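Subject: Re: [werkumus-list] Checkpoint on the Uvier road, what is known so far
From: list member, Espinoza
To: werkumus-list

Dear all,

I answer the message of Monday, which I quote here in part, so that people who joined the list later can follow.

> The radio says the armed group stopped a fuel truck of Sultel
> near the Uvier bridge in the early morning and let the driver
> go after two hours. The army says there was no checkpoint, only
> "a short presence". Can someone who lives on that side tell us
> which is correct? We have relatives who use the road for the
> market and we do not know what to tell them.

I live on that side, and I spoke with three people who were on the road. I write only what they told me and I mark what I did not confirm.

The first is a bus passenger. She says the bus was stopped at 5:40 a.m. by men with rifles, before the bridge when you come from Espinoza. She counted 16 of them, but it was dark and she was afraid, so please take the number with care. They asked for the identity cards of the men and gave them back. The bus waited 21 minutes by the driver's clock. No money was taken.

The second works at the fuel station. He saw the Sultel truck come in later with its front window broken on one side. He did not see how it was broken. The driver drank water, made a telephone call and continued to Werkumus. The station man did not hear any shooting, and the station is seven kilometers from the bridge, so this does not prove much.

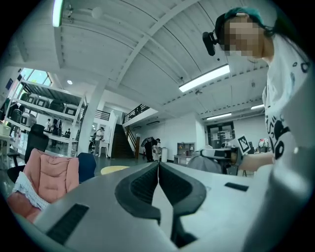 Is the road open now?
Open since Monday noon for cars and buses, but the trucks must wait at the army post and go together in a group, two times each day.

The third person has a stall at the crossing. He says the army arrived with four vehicles at 9 a.m., when the armed men were already gone for more than one hour. This is different from the army statement, which gives the time as 7 a.m. I can't decide between them. The stall has no clock, but he says the school bell had rung before the vehicles came, and the bell is at eight.

About the leaflets: yes, there were leaflets. I have read one. It has the date of the ceasefire and the names of 17 villages where, they write, the soldiers sleep in the school buildings. I will not copy the list here, for the reason that I know only two of these villages and in one of them the soldiers left in June. If somebody can speak for the others, please write to me off the list first.

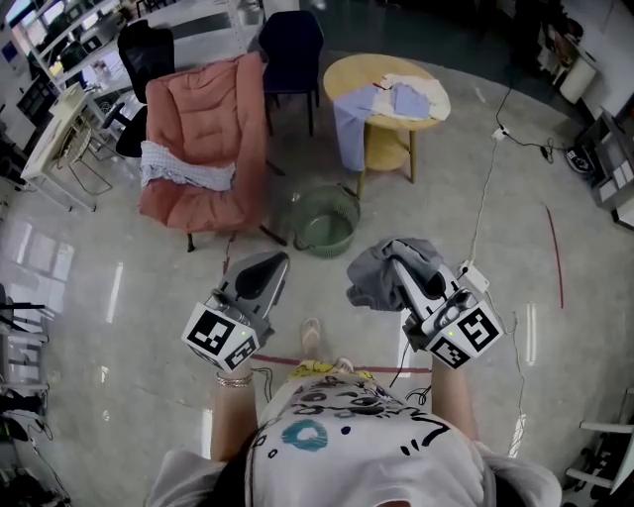
Work with the grippers, with a green basin on the floor.

For the relatives who go to the market I would say to travel after eight and not before, and to carry the identity card on paper, not only the telephone with a photograph of it. The soldiers at the post did not accept the telephone on Monday. The old road by the river is passable with a motorcycle, but I don't recommend it after rain.

One correction to my own message of last week. I wrote that the post at Uvier was closed. It was moved to the other end of the bridge, and I had looked only at the old place. I am sorry for the confusion.

If the Sultel driver or his family reads this list, we would be glad to know that he is well.

With regards from Espinoza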